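Cordero Basin Wrench, Two Months In

I put off replacing the kitchen faucet for most of a year, and the reason was the nuts underneath. Anyone who has lain on their back in a sink cabinet with a flashlight in their teeth knows the ones I mean. So when I finally gave in and bought the Cordero basin wrench at the hardware store in Ernelville, I had pretty low hopes and a sore neck already booked.

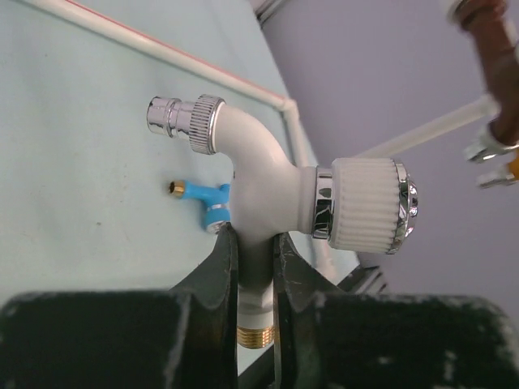
Well, I love this thing! I've used it on the kitchen sink, both bathroom sinks and the old utility tub in the basement, and it has earned its hook on the pegboard.

If you've never used a basin wrench, it's a long shaft with a spring-loaded jaw at one end and a sliding T-bar at the other. You reach up behind the bowl, hook the jaw on the nut, and turn from down where your arms can move. My old one was a hand-me-down with a jaw so sloppy it fell off the nut if I breathed on it. The Cordero's jaw has a much stiffer spring and finer teeth, and once it bites it stays put. Flip the head over and it tightens, flip it back and it loosens. You can feel which way it's set without looking, and you'll be glad of that with rust flakes dropping in your eyes.

The shaft telescopes and locks with a push button. Fully out, it reaches the back of my kitchen sink, a deep double bowl from Stikham that I've cursed many times. The first nut took some 15 minutes, mostly me learning to keep the shaft straight (if you lean on it even a little, the jaw walks). The second one was off before my coffee got cold — and that nut had been on there since we bought the house.

The utility tub was the real test. Those nuts were crusted white with mineral scale, and I fully expected to end up with a hacksaw. I gave them a soak in vinegar, went off and had lunch, came back and put the T-bar all the way to one side for more leverage. One groan, one loud crack that scared the dog, and it was moving.

Now for the gripes, and I do have 2. The button that locks the shaft is small and flush, so with wet hands or gloves on it's a pain to press. I ended up roughing mine up with a bit of sandpaper, and that helped. And the T-bar slides too freely. It has dropped to one end and smacked me on the chin more than once. A rubber O-ring on each side would fix it, and I may add a pair myself.

I also borrowed a neighbor's Piltov for a weekend to compare. It's lighter and has a nice little light built into the head, but the jaw opens less and it wouldn't get around the big nut on the tub at all. For modern plastic wing nuts I'd happily use either one. For old houses like ours, I'd go with the Cordero every time.

A few things I'd pass along: put a towel over the cabinet lip before you crawl in, wear safety glasses, and check that the shutoff valves really do shut off before you take anything apart. Ours didn't, so next up is a pair of new valves and another trip to Ernelville.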